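My gym in Jultham charges $25 a month, and I have been paying it since the winter I decided to become a swimmer. I have swum 4 times. The pool is lovely, I'm told it still is.

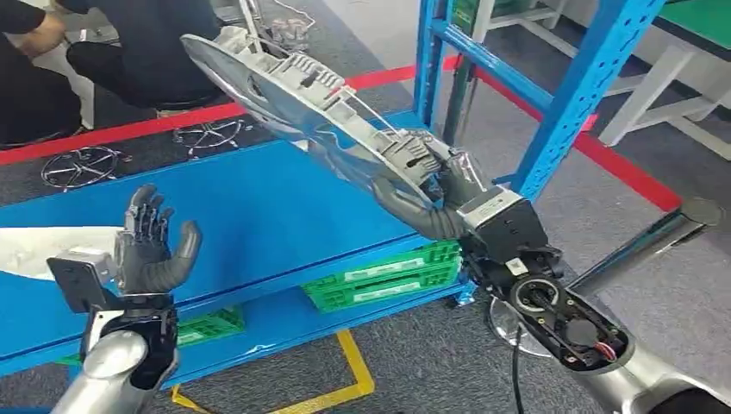 So on 03/04/2023 I went in to cancel. You can join from your phone in your pajamas, but quitting has to be done in person, on paper, at the desk, between 2 and closing. The form asks for your reason. I wrote "swimming."

Deisy Arango, at the desk, was very kind and offered me a freeze instead. A freeze is where you keep not going, but cheaper. 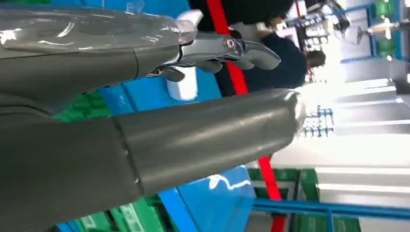

I said no. She offered a guest pass for a friend. I said my friends don't swim either, that's how we met. Then she found my locker deposit from Davard, the company that owned the place before, and it seems that's a separate form.

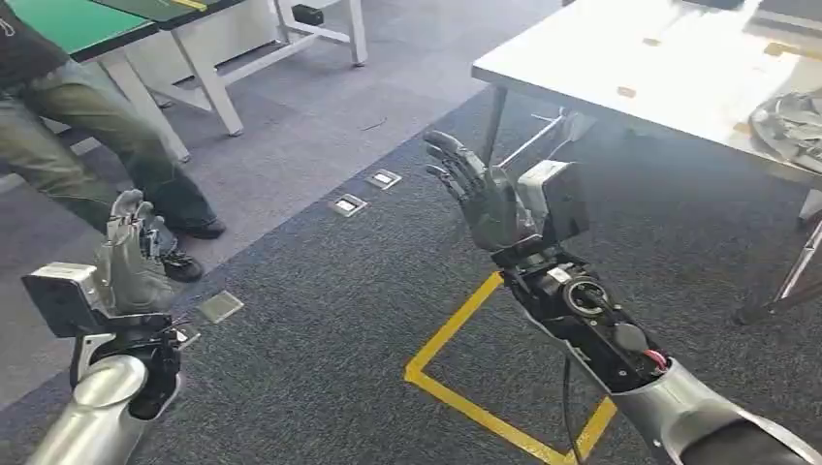
I filled that one out too. My locker was 151, and it had a very nice towel in it, still folded. The last payment comes out in April, so technically I'm a member until then. I may go Thursday.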